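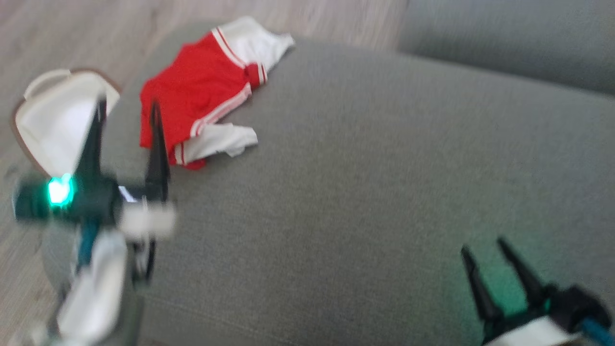

Minutes of the review meeting on household demonstrations, October 6, 2024

Present: the collection team, the training team, two members from Guthrie (by phone). Apologies from the Bokside flat.

1. Minutes of the last meeting
Agreed, with one correction. "Successful" in item 3 should read "completed by the operator". The two were used as if they meant the same and the training team objected again.

2. Progress
Collection reported 3925 recordings held at the end of August. Training asked how many could be used. After checks for dropped frames, wrong labels and early stops, 257 had been taken out, and the checks had only covered Wusevard. Durnano has not been checked at all. It was put to the meeting that the total should not be quoted to anyone outside until it had been. Collection thought this harsh but did not oppose it.

3. Clothes on the couch
Long discussion. The task is to pick up a garment from the seat and fold it. Training said the model does well on the red one with the white stripes and asked whether it had learned folding or had learned red on grey. No one could say. Collection pointed out that a bright garment on a plain grey seat is easier for operators and gives fewer abandoned attempts. Training replied that this was the complaint.
Guthrie asked if grey clothing had been tried. It had, for one session, and the operators asked to stop.
Agreed that the next 1000 recordings should include dark and grey items, and that no garment should appear in more than a set share of them. The share was not settled. Training wants it low. Collection wants to see what is in the cupboard first.

4. Fast arm movements
Training raised blur again. When an operator swings an arm across the seat, the wrist camera and the head camera both lose detail at the point where the fingers come near the cloth. Collection does not accept that slower is better, as operators told to go slowly begin to hesitate, and the hesitation ends up in the examples as well. A trial at Wusevard with 4 operators, half of them at normal speed, was proposed. One member doubted that so small a trial would show anything. Noted. It will go ahead.

5. Other objects near the work area
Labels at present name only the target. Guthrie would like everything on or beside the couch to be named. Collection asked who would do it and with what hours. No answer. Left over.

6. Claims in the project summary
The draft says the system "understands laundry". Several members were unhappy with this. Struck out. "Has been trained on demonstrations of folding" was put in its place.

Actions
Collection: check Durnano recordings in the same way as Wusevard.
Training: test the present model on garments it has not seen, and bring the failures as well as the average.
Guthrie: send a costed note on the extra labels.
Bokside: confirm whether the second couch is still available and what colour it is.

Next meeting to be fixed once the Durnano checks are in.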